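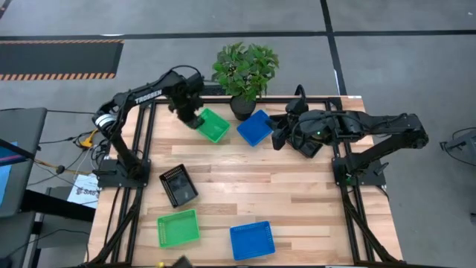 Two arms on one table, with five baskets to sort or stack.

Setting up a two-arm basket bench in a shared workshop
Updated 11 October 2023

Most guides to two-arm benches make it sound like an afternoon's work. Ours at the Prastham workshop took until March before I would let anyone else run it, and I still don't believe half of what I read about these setups. What follows is the order I would do things in if I had to start over.

1. Fix the table first
Build the frame, square it, and put the wooden top on before you open the box with the arms in it. Push hard on each corner. If the top moves at all, go back and tighten the frame. People will tell you software can correct for a shaky table. I haven't seen it.

2. Mount the arms facing inward
One base on each side, bolted down. Clamps are fine for a demo and useless after that. Move both arms by hand through their full reach with the power off and see where they can hit each other. Ours could meet over most of the middle of the table, so we set a limit in the software and then tested the limit, slowly, with a hand on the stop switch.

Run the cables off the outside edges and leave slack at the base. Turn each base joint 90 degrees both ways and watch the cables while you do it.

3. Pick dull objects
We use plastic baskets with slots in the sides. They are cheap, they don't roll, and a gripper can get hold of the rim. Humeck sells a foam block kit for this kind of practice and I would skip it. Foam squashes and forgives a bad grip, so you learn very little.

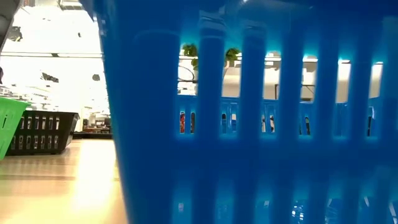 Slots bring their own trouble. A depth reading can go straight through an opening and land on whatever is across the room, and the arm then reaches for a spot well past the basket. Check your readings against a tape measure at the rim, at the side bars and at the base. If the side bars come back as nonsense, aim for the rim only.

4. Check every camera while the arm is moving
A still view proves nothing. Record the wrist camera during a normal reach, then step through it.

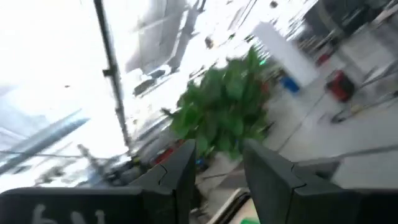 Bright windows are the usual culprit. Auto exposure swings as the wrist turns, and leaves or thin edges smear at speeds that feel slow to a person. Lock the exposure, cut the speed, record again. The Bresoton forum swears by a filter for this — I tried it and couldn't tell the difference.

5. Log your runs
We have 1,219 runs written down, failures included. Anyone who quotes you a success rate without a log is guessing. The sheet we use is adapted from the Abou Zeid template, with an extra column for which basket was dropped.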